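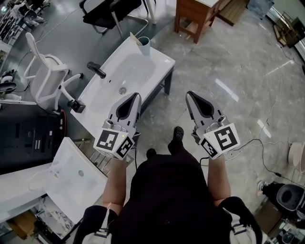
We had been promising ourselves a trip out to Worngate ever since the first newsletter came round, and in November we finally went. The open morning began at nine, but the bus from the Drirkby side only runs on the half hour, so we came in a bit after everyone else and had to catch up over a very welcome cup of tea. Nobody minded, and before long we were in the thick of it.

For those who haven't followed the earlier posts, I look after the equipment for a small group that teaches machines to do household chores, and at the moment we're choosing which hand-held grippers to buy for the coming year. Catalogues only get you so far. I wanted to feel the weight of the things, squeeze them a few dozen times and find out where my wrists started to complain. The Worngate people were generous enough to say yes to all of that, and they let visitors work in among the washbasins, which suited me very well. Bathroom chores are the part of our own list that we keep putting off.

There were two models to try. The first, which they call the Gorkow, is the one most of their regulars pick up without thinking. The squeeze is light and the return spring is soft, so you can close it slowly on something flimsy and feel your way down. I spent a good while with a paper cup and didn't crush it, which is more than I can say for my first go at home with our old pair. The second is the Miyazaki, which has a firmer spring and a shorter travel. It closes with a real snap. If you're picking up a toothbrush or a bottle cap you'll like it very much, and if you're folding a face cloth you probably won't.

I did 17 tries with each on the same job, moving a cup from the basin rim to a shelf and back again. With the Gorkow I dropped the cup twice. With the Miyazaki I dropped it four times, all of them early on, before I'd learned to trust the snap. I wouldn't read too much into that. A colleague who has bigger hands than mine had it the other way around and came away quite in love with the Miyazaki.

After a break we tried working in pairs, one person at the basin and the other keeping an eye on the recording. It's a lovely roomy building to do this in, with good daylight from the big windows, and I'm afraid I was rather envious. Our own space at home has one window and a radiator in front of it.
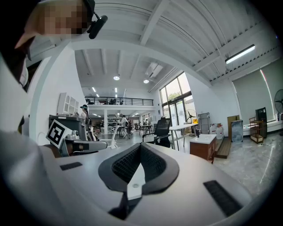
A close look at one gripper, with a second on the tabletop and the mezzanine beyond.

The markers deserve a word of their own. I had come with a fixed idea that one large square on each gripper would do us, and I've changed my mind. When you reach down into a bowl your wrist rolls over much further than you'd expect, and a square that was facing the camera nicely a moment ago is suddenly looking at the wall. Having them on more than one face of the block makes a great difference. Our hosts told us they'd gone back through 232 recordings made with the older single-marker blocks and had to throw out 11 of them for lost tracking – not a dreadful number, but each one is somebody's afternoon.

We had a long and very enjoyable talk about head cameras, too. I prefer a view from the head, because it shows both hands and the whole job together. The Worngate people lean more heavily on the camera that rides on the gripper itself, and after looking through some of their footage I can see why. You get the finger pad right in front of you, and the moment of contact is so much easier to judge. The drawback is that the gripper body fills a great deal of the view. We'll likely end up using both, budget allowing.

A few practical notes if you're thinking of going. Wear shoes you're happy to stand in, as we were on our feet most of the time. Bring a small object or two from your own work, because it's far more useful to test with things you know. Ask to swap hands partway through as well. I'm right-handed, and the left gripper told me a good deal about how much I'd been making up for with skill on the other side.

We've put in for a loan pair of the Gorkow to begin with, plus one Miyazaki for the fiddly jobs, and I've set us a target of 100 good recordings at our own sink before we decide anything. The next open morning is in the spring, and I've already asked them to keep us two places.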